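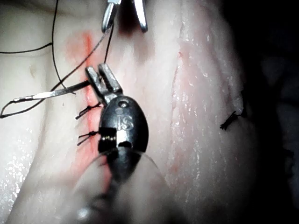
Last changed: September, section on knots rewritten

Closing a straight cut on a practice pad

Most guides to pad work promise that 50 stitches will make you good. I doubt it. Fifty careless stitches will mostly make you quick at careless stitches. What follows is the way I close a single straight cut on a soft pad, with notes on the advice I no longer trust.

What you need

A tissue pad with one cut in it, a curved needle with dark thread attached, and two instruments that can hold a needle. Dark thread shows up well on a pale pad. Jadley sells a "realistic" pad at a price I find hard to defend, and the plain Raria one has taken just as many stitches for me. If the surface glistens, expect glare, and move the light before you start squinting.

Loading the needle

Take the needle toward the thread end, well back from the point. The Brandes booklet says to grip it exactly two thirds of the way back, every time. Fine as a starting place, but on a small needle I can't see that a hair either way matters. What does matter is whether it turns in the jaws when you push. Touch the point gently to the pad. If the needle swivels, let go and load it again. Don't try to correct it halfway through a stitch.

Check where the thread is lying too. A loop drifting under the needle will end up in your stitch.

The first bite

Start near one end of the cut. Bring the point down close to square to the surface, a short way back from the edge, and let the curve do the travelling. Pushing in a straight line bends needles and tears pads.

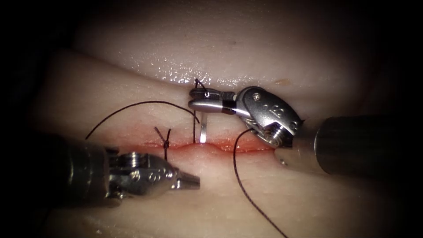
Keep the other instrument close to the opposite edge, ready to meet the point when it comes up. Take hold behind the point, never on it, and follow the curve out. Then take the same depth on the second side. I've been told that uneven depth "evens out" once the knot is down. I have yet to see it happen: one edge sits higher than the other and stays there.

If the bite looks wrong, back the needle out and repeat it. A few extra holes in a pad cost nothing.

Pulling the thread through

Go slowly and leave a short tail. Pull along the surface - lifting straight up drags the edge with it. Before you tie anything, find both strands and make sure you know which one is the tail.
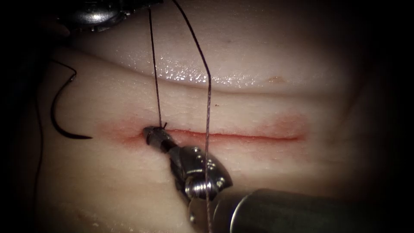
Tighten only until the edges touch. Beginners like to see them pucker, I suppose because it looks secure, but all it shows is too much pull.

The knot

Wrap the long strand twice around the closed jaws, reach for the tail, and draw the loops down flat. Follow with single throws in alternating directions. The Driris video swears by two throws in total. Mine slipped when I copied it, so I add more and check each one before going on. Trim the ends last, leaving enough to grab if you need to take the stitch out.
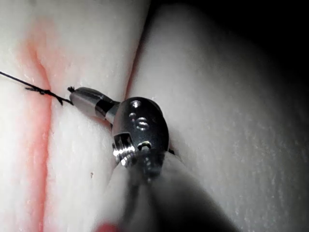
Ita Keogh: I'd push back on the knot section. Two throws slipping sounds to me like both went down in the same direction, and adding more of the same won't cure that. Have people tie slowly and watch which way each one lies before they blame the number. Agree completely about the puckering, though.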